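Zwischenbericht zum Leseprojekt »Dikura« – was seit April passiert ist

Liebe Leute von der Ljungberg-Stiftung,
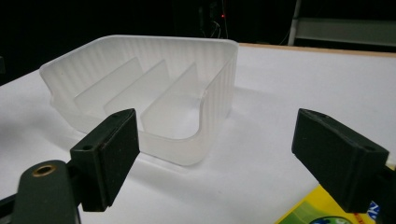

ihr hattet mir bei der Zusage geschrieben, ich solle den Bericht bitte »ruhig so schreiben, wie Sie bloggen«. Das habt ihr jetzt davon! Ich fange mit dem Geld an, dann habe ich es hinter mir, und danach erzähle ich von den Büchern.

Bewilligt waren 3000 Euro für das ganze Lesejahr. Davon sind bis heute 1625 Euro ausgegeben. Der größte Posten waren die Bücher selbst, danach kommt das Honorar für die Übersetzerin, die uns im April besucht hat, und dann noch die Fahrtkosten (sie kam mit dem Zug aus Brudberg und wollte partout nicht erster Klasse fahren, obwohl ich es ihr angeboten hatte). 100 Euro gingen für das Porto drauf. Das hatte ich im Antrag zu niedrig angesetzt, ich hatte schlicht vergessen, dass manche von uns dicke Wälzer verschicken und keine Reclamhefte. Die Belege liegen als Anlage bei, nach Monaten sortiert.

Für alle im Haus, die den Antrag nicht gelesen haben: Dikura ist ein Lesekreis, der sich zur Hälfte im Netz abspielt und zur Hälfte bei mir um die Ecke im Hinterzimmer der Buchhandlung Trirkden. Wir lesen ein Jahr lang Romane in Übersetzung, und zwar nur solche, bei denen keiner von uns die Originalsprache kann. Auf dem Blog erscheint zu jedem Buch ein Auftaktbeitrag von mir, dann kommen die Mitlesebeiträge der anderen, die ich verlinke, und am Ende gibt es eine Runde mit allen Meinungen. Die Bücher wandern per Post weiter, damit sich niemand alles neu kaufen muss.

Angemeldet sind zurzeit 18 Leute. Damit bin ich sehr zufrieden, ehrlich gesagt hatte ich Angst, nach dem ersten Buch mit Janaka allein dazusitzen. Janaka Munasinghe kennt ihr aus dem Antrag, wir machen das Projekt zusammen: Ich schreibe, und er kümmert sich um die Technik, die Versandliste und alles, wobei man Geduld braucht. Er hat auch das Formular gebaut, mit dem man sich für ein Buch eintragen kann. Vorher lief das über die Kommentare, und wer schon mal versucht hat, aus einem Kommentarbaum herauszulesen, bei wem gerade welches Exemplar liegt, der weiß, warum das weg musste.

Nun zu den Büchern. Geplant waren bis zum Sommer vier, gelesen haben wir drei. Das vierte haben wir nach hinten geschoben, und das war meine Entscheidung. Unser zweiter Titel, ein Familienroman über drei Generationen von Salzhändlern, war nämlich deutlich länger, als ich ihn in Erinnerung hatte. Ich hatte ihn vor Jahren im Urlaub gelesen, wo man ja bekanntlich alles in vier Tagen schafft, und dabei völlig unterschätzt, wie lange man daran sitzt, wenn man abends um zehn mit schweren Augen noch zwei Kapitel lesen will. Mehrere haben mir geschrieben, dass sie gern fertig werden möchten und dass der Termin sie stresst. Also habe ich den Zeitplan gestreckt. Ein Lesekreis, bei dem man ein schlechtes Gewissen bekommt, wollte ich nie sein!

Der erste Titel war dafür ein Selbstläufer. Ein schmaler Krimi, eine Insel, ein Leuchtturmwärter, der sich nicht erinnern kann oder will – das lasen alle in einer Woche weg, und die Diskussion auf dem Blog war so lebhaft, dass ich an einem Abend dreimal den Laptop wieder aufgeklappt habe. Es ging vor allem um den Schluss. Ich fand ihn großartig, Janaka fand ihn feige, und die Fraktionen haben sich ziemlich genau in der Mitte geteilt. Wer mag, kann das alles nachlesen, die Beiträge stehen noch.

Beim dritten Buch, einem Briefroman, lief es durchwachsener. Ich hatte mich so darauf gefreut und habe es selbst nur mit Mühe beendet. Die Übersetzung ist schon älter, und man merkt ihr das an: Alle Figuren klingen gleich, egal ob da die Großmutter schreibt oder der vierzehnjährige Enkel. Wir haben darüber aber das beste Treffen des ganzen Halbjahres gehabt, weil auf einmal alle ihre liebsten und schlimmsten Sätze vorlesen wollten. Eine Teilnehmerin hatte zwei Ausgaben dabei und hat Stellen nebeneinander gelegt. Da saßen wir dann bis fast elf, und im Laden gingen vorne schon die Lichter aus.

Und damit bin ich beim Besuch der Übersetzerin im April, für den ein guter Teil eures Geldes da war. Sie hat uns eine einzige Seite mitgebracht, in fünf Fassungen, von der Rohübersetzung bis zum gedruckten Text. Mehr nicht! Ich dachte erst, das reicht doch nie für einen Abend. Es hat gereicht, wir sind nicht mal bis zur fünften Fassung gekommen. Sie hat erzählt, wie sie drei Wochen lang nach einem Wort für eine bestimmte Art von Nebel gesucht hat und am Ende beim Bäcker darauf gekommen ist. Seitdem schreiben die Leute in ihren Beiträgen anders über die Bücher, finde ich. Es steht jetzt viel häufiger der Name der Übersetzerin oder des Übersetzers dabei, und manche suchen sich das nächste Buch sogar danach aus. Ich mache das inzwischen auch, mein Stapel auf dem Nachttisch ist dadurch leider nicht kleiner geworden.

Was nicht so gut klappt, soll hier auch stehen. Die Verbindung zwischen den Leuten vor Ort und denen im Netz ist noch wackelig. Wer bei Trirkden sitzt, kommentiert danach kaum noch auf dem Blog, das Gespräch hat ja schon stattgefunden. Und wer nur online dabei ist, bekommt davon nichts mit. Wir haben einmal versucht, das Treffen zu übertragen, und das war furchtbar. Man hörte vor allem Stühle. Jetzt schreibe ich nach jedem Abend ein Protokoll, eher eine Nacherzählung, und stelle am Ende zwei, drei Fragen, die offen geblieben sind. Das wird gelesen, und ein paar von den Netzleuten antworten auch darauf, aber ganz zufrieden bin ich damit noch nicht. Falls ihr andere Projekte kennt, die das besser gelöst haben, sagt mir bitte Bescheid.

Ein Buch ist außerdem in der Post verloren gegangen. Janaka hat einen Nachforschungsauftrag gestellt, bisher ohne Antwort. Das Exemplar habe ich aus eigener Tasche ersetzt, es taucht in der Abrechnung also nicht auf.

Wie geht es weiter? Das verschobene vierte Buch lesen wir über den Sommer, ganz ohne Zwischentermine. Jeder liest in seinem Tempo, und im Herbst treffen wir uns und reden. Ich habe diesmal die Seitenzahl vorher nachgeschaut! Danach kommen noch zwei Titel, über die gerade auf dem Blog abgestimmt wird. Es liegt ein Erzählungsband vorn, was mich wundert, weil sonst immer alle sagen, sie läsen keine Erzählungen. Einen zweiten Gast würde ich gern im Herbst einladen, am liebsten jemanden aus dem Lektorat, der erzählen kann, wie ein Verlag überhaupt auf ein Buch in einer Sprache kommt, die im Haus keiner liest.

Dafür habe ich eine Bitte. Im Antrag stehen die restlichen Mittel zum größten Teil unter »Bücher«. Ich würde davon gern etwas zum Honorar und ein bisschen was zum Porto verschieben, die Gesamtsumme bleibt gleich. Viele haben sich die Titel inzwischen in der Bücherei geholt oder gebraucht gekauft, sodass wir weniger Exemplare brauchen als gedacht. Reicht euch dafür eine kurze Mail, oder muss ich ein Formular ausfüllen? Wenn ja, schickt es mir bitte gleich mit, auf eurer Seite habe ich nur das vom letzten Jahr gefunden.

Am Donnerstag, 9. Juni, sitzen wir übrigens wieder bei Trirkden im Hinterzimmer, ab halb acht. Ihr hattet gefragt, ob mal jemand von euch dazukommen kann – sehr gern, und vorher gelesen haben müsst ihr nichts. Der Eingang ist nach Ladenschluss hinten über den Hof, bitte klingeln, die Tür fällt immer zu.

Herzliche Grüße, auch von Janaka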